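Stita Blue Bench Mat, Large

Item 1705
Sold by the piece. Ships rolled in a cardboard tube.

If you have ever spent a Saturday's worth of patience gluing up a picture frame, only to find a fresh scratch in the tabletop underneath it, then you already know why people ask us for a good bench mat. The Stita Blue is the one we keep coming back to, and it has been in our catalog longer than almost anything else on the workshop pages. It lies flat, it stays where you put it, and it gives a plain, even background to whatever you happen to be working on, from lamp repair to leather to a box of old watch parts that somebody's uncle left behind in the garage.

We first brought the mat in as an extra for customers buying our Clavidine craft tables, thinking we might sell a handful over the winter. Well, the handful went in the first couple of weeks (we should have ordered more, and we do now!), and people started writing in to ask whether it could be bought without the table. Of course it can. It fits most benches and desks you are likely to have at home, and if yours is an odd size you can trim it yourself with a sharp utility knife and a metal straightedge. Go slowly and make several light passes. One hard pass tends to wander, and then you are stuck looking at that wavy edge every time you sit down.

The color took some deciding. We had green for years, and green is a fine color for a mat, but small brass screws and clear plastic bits have a way of disappearing on it under a warm lamp. The blue is easier on the eyes in the evening and most little parts show up well against it. There is a gray version too, made to the same thickness, for those of you who photograph your finished pieces and would like something quieter behind them.
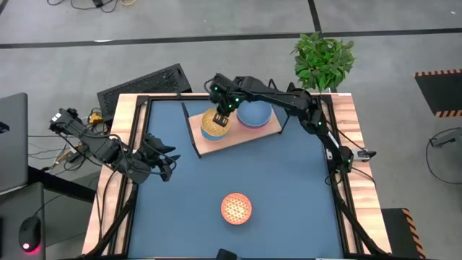

Flat blue mat on a worktable with a light, honey-toned wooden frame.

Fitting is simple. Unroll the mat the evening before you want to use it and lay it face down on a clean floor with a few books on the corners. By morning most of the curl has gone. Wipe down your bench, let it dry, and set the mat in place. There is no glue on the back and you don't need any. If your table has a raised edge or a rail, measure inside it and cut the mat a hair small so that it drops in without buckling. A mat that is a touch too tight will lift in the middle, and you will be forever pressing it down with your elbow.

For cleaning, warm water and a drop of dish soap will take care of nearly everything. White glue peels off once it has dried, and there is something very satisfying about that. Please keep strong solvents away from it, acetone most of all, and don't set a hot soldering iron straight down on the surface. It will forgive a dropped blob of solder now and then, but it is not a heat mat, and we would rather tell you so here than have you find out the hard way. For hot work have a look at the Jesel silicone pad, which sits nicely on top and rolls up small enough for a drawer.

A word about knives, as we get this question a lot. The Stita Blue is a bench mat and will put up with light trimming, but it does not heal the way a true cutting mat does. If you cut fabric or card all day long, the Nakamura cutting board is the better buy, and plenty of our customers own both and swap them over as the job changes.

Details
Color: blue (gray also available)
Surface: smooth, low glare
Backing: plain, non-slip
Thickness: 3 mm
Trimmable: yes, with a utility knife
Not suited to: acetone, open flame, hot irons

Orders and returns
Single mats usually leave us the next working day. Schools and shared workshops buying 40 or more can write to us for a bulk price, and please allow a little extra time for those, especially in December when the packing table gets crowded. We generally keep 300 in stock. If the mat isn't right for your bench, send it back untrimmed in its tube and we will gladly exchange it or return your money.

Goes well with
Jesel silicone pad, small
Nakamura cutting board, double sided
Clavidine parts tray, item 390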